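Workshop Notes, January: Udov gets wrist tracking

The Udov arm has been on the end bench at Alldale since last spring, and until this winter every motion it made was typed in by hand. That was fine for pick and place with wooden blocks. It was not fine for the job the group settled on, laying out a coffee tray with sachets, sticks and cups in straight columns. Sachets slide and bend, and no two people pick one up the same way. The group has stopped writing motions for it and started recording people instead.

The recording setup has two parts. One is a head-mounted camera pointed down at the table. The other is a pair of wrist bands carrying printed square markers, so that the position of each wrist can be worked out from the video. Mỹ Vương built the bands and wrote the first version of the solver, which reads the markers and returns a wrist pose for each image. The solver borrows its corner refinement step from the Zacharopoulos code that some members will remember from the plotter project.

The first markers went on a single flat plate on the back of the wrist. They tracked well with the palm down and disappeared as soon as the forearm rolled. Squares now face in several directions, and the solver needs only one of them to give a result, though it prefers two. When it has two and they disagree by more than a set limit, the image is dropped.

Marker size took longer than expected. Small squares leave room for more faces but lose their corners to motion blur. Large squares survive blur but bump into the tray rim. Matte stock is required. The glossy paper from the office printer threw back enough of the ceiling light to erase a whole square at certain angles.

The task is kept deliberately dull. The person lays the items out in columns, one kind to a column, and works at a normal pace.

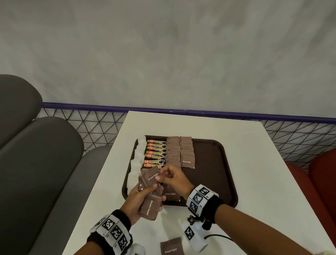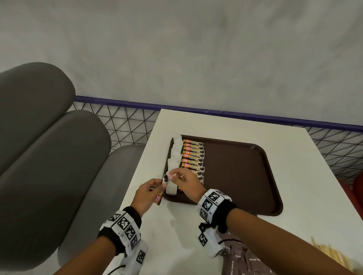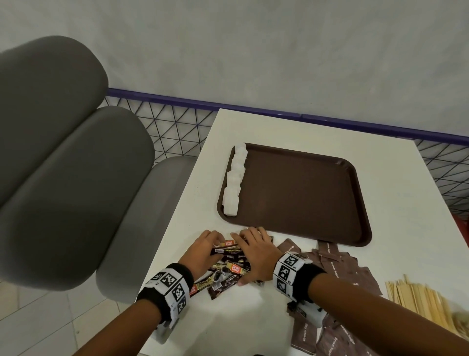

Marker bands on both wrists, brown tray, white table.

Each recording is checked the same evening. The solver writes a log with one line per image, and anything with a gap longer than 13 images is marked for review. The last full recording ran to 3799 images. Most of its gaps fell where one forearm crossed over the other, and short ones are filled by interpolation. Long ones are cut, and the recording is split at that point. We tried filling the long gaps as well and got a wrist that passed through the table.

Exposure matters more than resolution. A white table fools automatic exposure into darkening everything on it, and a dark tray pulls it back the other way whenever the head dips. Exposure and white balance are now locked before the first item is touched. Focus is locked too. If you borrow the head camera for anything else, please put all three settings back on manual before returning it to the cabinet.

Turning wrist poses into arm motion is the unfinished part. The arm has a Garkberg two-finger gripper with far less freedom than a hand, and a wrist pose says nothing about what the fingers are doing. For the moment finger opening is labeled by hand, open or closed, by stepping through the video. It is slow work. Mỹ wants to replace it with a threshold on the distance between thumb and index fingertip, measured from the video, and has a branch that does this for large objects. Thin packets defeat it, as the fingers look closed either way.

There is also a calibration offset we have not explained. After alignment the arm lands 4 mm to the left of where it should, always the same direction, on every part of the table. A constant correction hides it. The tool flange was remeasured and is not the cause. The next suspect is the marker board used to tie the camera to the arm's base, which was trimmed on the bandsaw and may not be square to its own print.

Bench time: the end bench is booked for Udov in the evenings through the end of the month. The arm will be powered down and its brake engaged outside those hours — please leave the emergency stop pushed in if you find it that way. The arm's supply runs from the 230 V outlet behind the drill press, and that outlet is not for chargers.

Spare marker sheets are in the flat drawer under the laser cutter, sorted by size. The print file is on the workshop share in the Udov folder. Print at full scale and measure one square with calipers before cutting, as two of the printers shrink the page without saying so. Log the measured size in the text file next to it. The solver reads its marker size from there.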